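从 Silia 云相册导出照片到家里的 NAS，时间线全乱了，还有一大堆重复的，有没有不用一张张改的办法？

分类：家用数码 > 存储与备份
标签：云相册 导出 拍摄时间 重复照片 NAS

Hạnh Hà
发表于 2020年2月23日

大家好，第一次在这个版发帖，平时都是潜水看别人修路由器的，格式不对请多包涵！

先交代一下情况。我用 Silia 云相册好多年了，从第一部智能手机就开始自动上传，换过手机，换过电脑，照片一直在里面，从来没管过。去年年底开始它天天弹窗说空间快满了，要我升级套餐，我看了看价格，又看了看我老公，我老公说不如买个 NAS 放家里，一次花钱以后清静。于是就买了 Dönmez 的双盘位那款（入门的那个，白色的），硬盘是店家配好的，插上电就能用，这一步倒是很顺利。

问题出在搬家上。Silia 网页版有个“导出全部”，点了以后它让你等邮件，我等了好久，邮件来了，里面是一长串压缩包的下载链接，加起来 213 GB。我一个一个下，中间断过好几回，家里那个 Cistholm 路由器又老，晚上一有人看电视下载就掉速，反正前前后后折腾了好些天才下完。然后解压，拖到 NAS 的共享文件夹里，打开 Dönmez 自带的相册应用，等它建完索引，一看，傻了。

第一个毛病：很多照片的日期全变成了我解压的那一天。不是全部，有一部分是对的，可是我完全看不出规律。比如同一次旅行，有几张好好地待在原来的年份里，剩下的全挤在今年二月。我妈的生日照跑到了今年，我自己大学毕业的照片也在今年，往下拉时间线拉到手酸都还在这个月。

第二个毛病：重复。同一张照片会出现两份甚至更多，有的文件名一模一样只是在不同的文件夹里，有的文件名后面多了个带括号的数字，还有的看着完全一样，但是文件大小差很多，我不知道该留哪个。

第三个毛病：每张照片旁边还跟着一个 json 文件，名字和照片一样，后面多一截 .json。我用记事本打开看了，里面是英文和一串数字，看不懂，也不敢删。问了我弟，他说“元数据吧”，然后就打游戏去了。

第四个（对不起毛病有点多）：视频的时间也不对，但不是跑到今年那种不对，是差几个小时。晚上吃饭拍的，显示成了下午，放在相册里就排到了饭前的照片前面，看得人很别扭。

我自己试过的：
在 Dönmez 相册应用里手动改日期，能改，一次可以选一批，但是改成同一个时间，那顺序就没了，改了一会儿我就放弃了。
在电脑上装了个 Flatolden 清理大师，就是搜“照片去重”最前面那个，扫描是免费的，扫完说找到很多重复，要删得付费。我没付，也有点怕它乱删。
重新解压过其中一个压缩包，换了个解压软件，结果一样。

我的电脑是 Windows 的，不会写代码，但是照着步骤敲命令应该可以，以前跟着教程刷过路由器（刷坏过一次，后来又救回来了，哈哈）。Silia 那边的套餐到四月到期，到期以后不续费的话超出部分据说会被清掉，所以我想在那之前把这边弄妥当。云上的原件现在都还在，我什么都没删。

总结一下我想问的：时间怎么批量改回来？重复的怎么挑着删比较安全？那些 json 到底能不能扔？视频差几个小时是怎么回事？谢谢谢谢！！

半糖乌龙
回复于同日

同款受害者来报到！我去年也从 Silia 搬出来过，不过我搬去的是移动硬盘，没有 NAS。

我的办法很笨，说出来给你参考：我没管时间，直接按文件夹放，导出来的文件夹名字不是带年份的嘛，我就按年份归好，里面爱怎么乱怎么乱，要找照片的时候先想是哪一年的，再进去用大图标慢慢翻。用下来觉得还行，反正我一年也翻不了几回。

重复的我是用肉眼删的，边看剧边删，删了一个冬天，中间还删错过，把我家狗小时候的一组照片删得只剩模糊的那几张，心疼死了，后来又回云上重新下。所以你那句“云上什么都没删”真的太明智了，千万先别动！

json 我全删了，在文件夹里搜 *.json 然后全选删除，清爽得很。好像也没出什么事？

Flatolden 那个我付过费，能用，就是它默认勾选的那个不一定是你想留的，我记得它会勾日期比较新的那份，你要是用的话一定自己过一遍。而且它装完会在右下角常驻，天天提醒你电脑有多少垃圾，烦得我后来卸了。

视频的事我不懂，我都没注意过，被你一说我回头也去看看我的。

地下室有台旧服务器
回复于次日

楼上先别急着教人删 json，唉。楼主你要的东西大部分就在 json 里面，删了就真得一张张改了。我自己帮家里三代人搬过相册，坑基本都踩过一轮，写得长一点，你泡杯茶慢慢看。

先说为什么会乱，弄明白了后面的步骤就不会怕。

一张照片身上有好几个“时间”。一个写在照片文件肚子里，叫 EXIF，里面有一项是拍摄时间，相机或者手机按快门那一刻写进去的，你怎么复制怎么改名它都跟着走。另一个是文件本身的修改时间，电脑管的，下载、解压、某些编辑软件另存都有可能让它变成当天。相册应用建时间线的时候一般先看肚子里的，肚子里没有，才退一步去看文件的修改时间。你那些跑到今年二月的，多半就是肚子里没有拍摄时间的。

那为什么会没有？常见的来源你对照一下：聊天软件里别人发给你再保存的图，多数软件转发的时候会压缩并且把 EXIF 清掉；截图，有的手机不写；扫描的老照片，扫描仪一般只写扫描那天，甚至不写；还有早年用美图类软件修过再保存的，那时候的软件很多都不保留。你说同一次旅行有的对有的不对，我猜对的是你自己手机拍的，不对的是同行的人发给你的。你回去看一眼，八成是这样。（要不是的话回来骂我。）

在云上的时候看着都是对的，那是因为 Silia 自己有个数据库，记着每张照片的时间，包括你手动改过的、它按上传时间推的。导出的时候它不肯往你的照片文件里写东西，就把数据库里那条记录放在旁边的 json 里一起给你。所以 json 就是你照片的户口本，记录都在上头，先留着。

你打开看到的“一串数字”，那就是时间，从 1970 年元旦零点（世界标准时间）开始数的秒数，程序读着方便，人看着像乱码。旁边通常还有经纬度和你写过的说明文字，要是你给照片写过备注，也只在那里面。

下面说步骤。

准备工作，很重要，别跳过

先别在 NAS 上那份动手。你下载的那些压缩包还在不在？在的话别删，那是你的后悔药。不在的话，在 NAS 上新建一个文件夹叫“原始导出”，把现在这份整个复制进去，以后只看不动。双盘位做了镜像的话可用空间只有一块盘那么大，复制之前看一下够不够放。

顺便说一句，镜像不是备份。镜像是一块盘坏了另一块还能顶着，你手一滑删掉的东西，两块盘会一起替你删掉，快得很。

然后拿一个小文件夹出来做试验，挑一个里面又有正常的又有不正常的，复制到电脑桌面上，路径用英文，比如 D:\test。中文路径在命令行里有时候会出怪事，我们先避开它。

工具用 ExifTool，免费的，老牌子，没有界面，就是敲命令。下载 Windows 版解压以后那个程序名字里带个括号和 k，把括号连同里面的字母一起去掉，改成 exiftool.exe，放到 D:\test 的上一级，也就是 D 盘根目录就行。以后别的版本打包方式可能会变，压缩包里要是还带着别的文件夹，一起放过去。

第一步，看看到底缺不缺

在开始菜单搜 cmd 打开黑窗口，先敲 D: 回车，再敲：

exiftool -r -if "not $DateTimeOriginal" -ext jpg -filename D:\test

意思是把肚子里没有拍摄时间的 jpg 都列出来。这条命令只看不改，放心敲。列出来的和你相册里跑错日期的对一对，对得上，后面就好办了。

第二步，把 json 里的时间写回照片

先用记事本打开随便一个 json，找到表示拍摄时间的那一项叫什么名字。我当时导出的那批叫 TakenTime，你那批可能改过名字，Silia 改版挺勤的。要是它外面还套了一层，名字就得连起来写，你可以敲

exiftool D:\test\某张照片.jpg.json

看它列出来的是什么，列出来的名字去掉空格基本就是你要用的。注意别找成上传时间，两个长得很像，挨在一起，我第一次就抄错了，跑完一看全家人都在同一个下午过完了一生。

名字确认以后：

exiftool -r -d %s -if "not $DateTimeOriginal" -tagsfromfile "%d%f.%e.json" "-DateTimeOriginal<TakenTime" -ext jpg D:\test

这里 -d %s 是告诉它那串数字是秒数。-if 那段的作用是只处理缺时间的，已经有的不碰，手机原装写进去的时间永远比云上推出来的靠谱。（你要是在云上手动改过时间、想以云上的为准，那就另说，那部分单独拿出来跑，不加 -if。）要是你把命令存成 bat 文件再双击运行，里面的每个百分号都要写成两个，直接在黑窗口里敲就写一个。这个坑我卡了一晚上。

跑完以后每张改过的照片旁边会多出一个名字末尾带 _original 的文件，那是它自动留的底。试验的时候留着，正式跑完、确认没问题以后再清。正式跑的时候空间会临时多占一截，心里有数就行。

第三步，修文件的修改时间

有些相册应用（还有 Windows 自己的排序）爱看修改时间，那就让两个时间一致：

exiftool -r "-FileModifyDate<DateTimeOriginal" -ext jpg D:\test

这条很快，也不会生成留底文件。

第四步，漏网的

一定会有漏的。最常见的是文件名太长，Silia 导出的时候会把 json 的名字截短，两边对不上，程序就找不到。再一个是带括号数字的，照片叫 IMG_xxxx(1).jpg，它的 json 却叫 IMG_xxxx.jpg(1).json，括号换了个位置，谁想出来的我也不知道，气人。

漏网的先看文件名里有没有日期。很多手机和聊天软件存图的时候名字里就带年月日时分秒，这种可以直接从名字里读：

exiftool -r -if "not $DateTimeOriginal" "-DateTimeOriginal<FileName" -ext jpg D:\test

它会从文件名里按顺序把数字抠出来当年月日时分秒。名字里只有一串无意义数字的话会报错跳过，也可能认错成奇怪的年份，所以这条跑完要抽查，看看有没有照片跑到很离谱的年代去。再剩下的，就真得手动了。我家三代人的加起来，最后手动的也就一个晚饭后的工夫，没有想象中多。

苹果手机的 HEIC 也一样处理，把 -ext jpg 换成 -ext heic 再跑一遍。实况照片是一张图加一段小视频，名字相同后缀不同，别把小视频当多余的删了。还有一点，png 的话有的相册应用不认里面写的时间，截图居多，我是懒得管了，让它们只靠修改时间排。

说视频

视频差几个小时这个，不是坏了。照片里的拍摄时间写的是当地时间，手表上几点就写几点；视频按格式规定写的是世界标准时间，要由播放的那一方按时区换算。咱们这边是东八区的话，没换算就会早八个小时。你晚饭拍的视频显示成下午甚至中午，算一下是不是刚好差你所在地的时区。楼主你要是在越南那边拍的就是差七个小时，按当地的来。

所以先别改视频文件！先去 Dönmez 的系统设置里看时区选对没有，出厂有时候是零时区。店家帮你配好硬盘的，不一定会帮你配时区。改对以后，在相册应用里让它重新索引一遍，很可能就好了。我爸那台就是这样，白白让我研究了一个周末的视频格式。

改完时区还不对，再考虑是相机写法的问题。有些老相机和行车记录仪不守规矩，往那个位置写的是当地时间，这种你换算了反而错。那就按设备分开处理，别一锅炖。

说去重

去重放在改时间之后还是之前？我的建议是分两趟，一趟在前，一趟在后。

前面那趟只删一模一样的，就是每个字节都相同，用哈希值比对。这种删哪份都一样，没有任何风险，唯一要注意的是改时间之前做，改完之后原本相同的两份可能因为只有一份配上了 json 而变得不一样了。哦对，还有，别让它顺手把 json 也当重复文件清掉，扫描的时候把类型限定成图片和视频。

哪来这么多一模一样的？Silia 导出的时候，一张照片在“某年的照片”里给你一份，在你自己建的每个相册里又各给你一份。你建相册越勤快，重复越多。所以删之前想一想，你在不在乎相册的分类。在乎的话，先把相册文件夹的名字和里面的文件名列个清单存下来：

dir /s /b D:\test > D:\list.txt

以后想重建相册，照着清单来。然后留“某年的照片”里那份，删相册里的。

后面那趟是“看着一样但大小不一样”的，这种就不能全交给软件了。大小不一样有几种可能：一份是原图一份是压缩过的（聊天软件转发的、云端“节省空间”模式存的）；一份是原图一份是修过的；或者是连拍，本来就是两张，只是你看不出来。我的挑法是先看像素，留像素大的；像素一样看文件大小，一般留大的；再看肚子里有没有相机型号，有型号的通常是原件。连拍我一律不删，硬盘又不贵。

Flatolden 我也试过免费扫描，我不太放心的地方是它把“相似”和“相同”混在一个列表里，默认还替你勾好了。半糖那位丢的狗照片我怀疑就是这么丢的（虽然你说是肉眼删的……那当我没说）。开源的去重工具有好几个，挑一个能让你单独选“只比对内容完全相同”的就行，具体名字我不点了，版里置顶帖有人整理过。

不管用哪个，别选“永久删除”，选“移动到某文件夹”，放上一阵子，没人喊找不到照片，再清。

正式跑的时候

你那个量，别隔着无线网直接对着 NAS 跑，会很慢，中间断一下你都不知道跑到哪了。要么把文件放回电脑上跑完再搬过去，要么电脑和 NAS 都插网线。你那台 Cistholm 老路由器，背后的网口我估计是百兆的，两百多 GB 走一趟要好几个小时，挂着睡觉就是了，电脑记得关掉自动休眠。我有一回就是它自己睡了，早上起来进度条一动没动，我跟它一起睡得挺香。

按年份一个文件夹一个文件夹地跑，跑完一个抽查一个，再往下。不要一口气全上。抽查看什么：年头、年中、年尾各点开几张，看看时间、看看方向有没有转、看看能不能正常打开。跑的时候窗口里会滚很多字，最后会告诉你更新了多少、没改的有多少、出错的有多少，出错的名字往上翻能找到，也可以在命令最后加 2> D:\err.txt，把出错的存下来慢慢看。

有一个报错你八成会碰到，说 Not a valid JPG，后面跟一句看起来更像 PNG。那是后缀名骗人，里面是 png 但名字写着 jpg，照片没坏，改个后缀就能处理。

等全部都弄好了，把 NAS 相册应用里原来的索引清掉重建一次，不然它会记着旧的时间不放。重建要很久，风扇会响，正常的。

云上那份，建议你等到这边跑完、另外再找一块移动硬盘存一份放到别的地方（爸妈家、办公室抽屉都行），再去降套餐。别卡着四月最后那几天，导出邮件要等，你自己也等过的。要是实在来不及，续一个月，当买个安心。

写完了，手酸。哪一步卡住就把窗口里的字原样贴上来，别截图，截图我看不清。

半糖乌龙
回复于同日

我去，我的 json……全删了……回收站也清了……
移动硬盘上还有没有救啊？云上我已经不续了。

地下室有台旧服务器
回复于同日

云上的要是清了那 json 是没有了。不过第四步从文件名读日期那条你可以用，手机自己拍的本来也不缺，你真正缺的只有别人发给你的那部分。先跑第一步那条只看不改的，看看缺的多不多再说，别先难过。

Hạnh Hà
补充

天哪谢谢这么长的回复！！我截下来打印了（对，打印了，我看屏幕敲命令会串行）。

先汇报：时区真的是错的！Dönmez 里面选的是零时区，改完重新索引，视频全回到该在的地方了，吃饭的视频终于在吃饭的照片中间了，我跟我老公说的时候他还不信，说他设过，结果他设的是路由器的。

然后我拿一个小文件夹试了，D:\test。第一步列出来一长串，跟你说的一样，基本都是同事和亲戚在聊天里发给我的，我自己拍的一张都不在里面。第二步我卡了一下，我这批 json 里面那项外面套了一层，我照你说的用 exiftool 看了一遍，把名字抄过来就行了。敲下去的时候心跳得厉害，然后它真的就改好了！！毕业照回到了毕业那年，我对着屏幕叫了一声，我弟都从房间里出来了。

错误也有，Not a valid JPG 果然出现了，改后缀解决。括号那个也碰到了，我那批确实是括号跑到后面去，因为不多，我就手动把 json 改了名再跑一次，不知道算不算标准做法，反正成了。

还有两个小问题，不急，谁有空谁答：
一是老照片，我婆婆给我一盒子纸质的，我扫描进来的，json 里写的也是扫描那天，这种只能知道大概是哪几年，你们都怎么填？随便填个元旦吗？
二是那些 _original，我现在一个文件夹里到处都是，看着心慌，有没有命令一次清掉的？

地下室有台旧服务器
回复

恭喜，最难的那关过了。改 json 名字那个就是标准做法，我也是那么干的。

扫描的老照片，我只知道年份的就填那年的一月一日中午十二点，别填零点，零点碰上时区换算容易掉到前一年去。知道季节的就填到月。同一卷胶卷的按先后顺序每张隔一分钟，这样排出来还是对的。日期是估的这件事我写在说明里，就写“日期不准”，以后谁看到都明白。还有，趁老人家还认得，问一下照片里都有谁，也写进说明，这个比日期要紧多了。

清留底用这条：

exiftool -r -delete_original D:\test

它会问你确不确定，敲 y。敲之前最后再抽查一遍，删了就回不去了。

Hạnh Hà
补充

收到！那我今晚就开始跑第一个年份，电脑休眠已经关了，网线也从客厅拉过来了（拿胶带贴在墙脚，有点丑，先这样）。婆婆那盒照片我打算拿过去当面问她，录音，回来再打字，她讲一张能讲半天。

半糖你的跑了没有？缺得多不多？

半糖乌龙
回复

跑了！！比我想的少好多，能从名字里读出来的占大头，就剩一小撮不知道哪年的，多半是表情包。表情包我就不给它们上户口了。狗的照片时间也全对，我现在按时间线一路看它从小长到大，看到半夜。
顺手把 Flatolden 的自动续费也关了，才发现它还挂着，幸好来翻了一下账单。

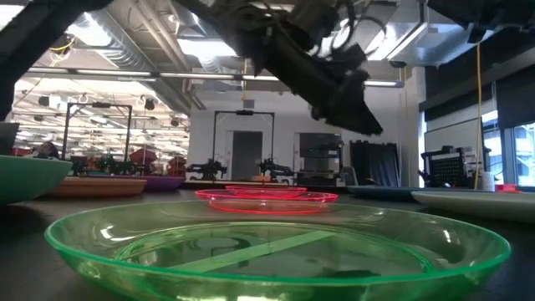

第 145 页

地下室有台旧服务器
回复

表情包不上户口，同意。楼主跑到带胶片扫描的那一年先停一下，扫描件要是 tif 格式的，命令里后缀记得换成 -ext tif，单独跑，别跟手机照片放在一个文件夹里。移动硬盘那份也别忘了，买回来先整盘拷一遍，拷完随便点开几个视频从头拖到尾，能放就可以收起来了。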